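Tuesday, September 29, 2020

The garden chair, nine weeks in

I put off buying outdoor furniture for years. We had two folding camp chairs and an upturned crate, and that did the job as long as no one stayed for dinner. This spring I finally gave up on the crate and started looking for a proper lounge chair for the back patio, something I could leave out from April to October and not think about.

I looked at a lot of chairs. Most of the woven ones in my price range are the same chair with a different cushion. In the end it came down to the Lepik, which is an aluminum frame with a flat synthetic weave, and the Dosell, which is steel with a round weave and a deeper seat. I sat in both at the Jaka showroom in Plodton. The Dosell was more comfortable for the first five minutes. After that the front edge started to press into the back of my legs, so I bought the Lepik.

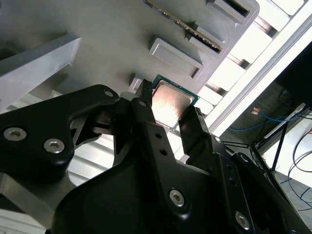
The Lepik comes flat in one box, and you put the seat, back and arms together yourself. All the bolts are hex socket, and the key in the bag is too short to get any real turn on the ones under the seat. Use your own. Two silver hex-socket screws side by side on a black plate, like the ones in the photo, is pretty much what you get where the arm meets the back, and they're close enough together that you need to start both by hand before tightening either one. I tightened the first all the way and then couldn't get the second to line up, so I had to back it out and start over.

It took me most of an evening. The instructions are drawings only, with no words, and step 9 shows the back panel the wrong way around. If the label is facing you when you sit down, flip it.

As for the weave, it has held up well. We had a hot August and the patio gets full sun from noon on. I was expecting it to go slack or get chalky the way our old plastic lounger did. The color is a bit lighter on the top rail, where my arm doesn't cover it, but you have to look for it. The strands are still tight. One end has come loose under the left side of the seat, and I tucked it back in and put a dab of outdoor glue on it.
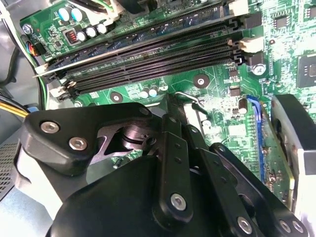
The cushion is another story. It's 3 inches thick on paper, and it was 3 inches thick when I took it out of the plastic. It's flatter than that now, mostly at the front. The cover zips off and can go in the washer, which I've done twice on cold with no shrinking. The foam inside soaks up water like a sponge, though, and if it gets caught in a storm you need two full days of sun to get it dry. I bring it in at night now. I'd planned on not having to do that.

The feet are plastic caps pushed onto the ends of the legs. One fell off in the first week. I ordered a set of rubber ones from the hardware store and they fit better and don't scrape on the concrete.

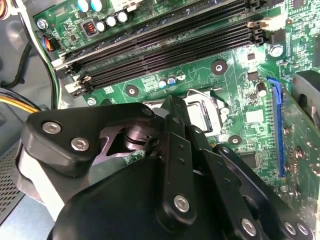

Over the board, inside the gray case.

Cleaning is easy. A bucket of warm water, dish soap and a soft brush gets the pollen out, and then I hose it off and tip it forward to drain. Don't use a pressure washer on it. The leaflet says so, and I can see why – the strands are stapled underneath and I don't think the staples would like it.

For the winter I'm going to put it in the shed. Jaka sells a fitted cover for 30 dollars, but the reviews say it traps moisture, and I have the room. If you have to leave yours outside, I'd prop it up off the ground and use a loose tarp with some air under it.

I wrote a little about this chair back when I bought it, and some of you had questions about the Dosell. 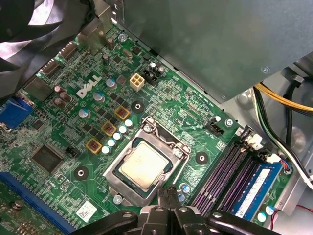

Marlow wrote that the Dosell rusted at the welds after one winter under a porch roof, and that the seat edge does soften up if you give it a month. I can't speak to either, but it makes me feel better about the aluminum. The same comment asked about the weight limit on the Lepik. The tag says 300 pounds, and it doesn't creak under me.

I still need a second chair. I'll probably get another Lepik in the spring if they haven't changed the color by then, and find a better cushion for both. If anyone has one that dries overnight, leave the name in the comments.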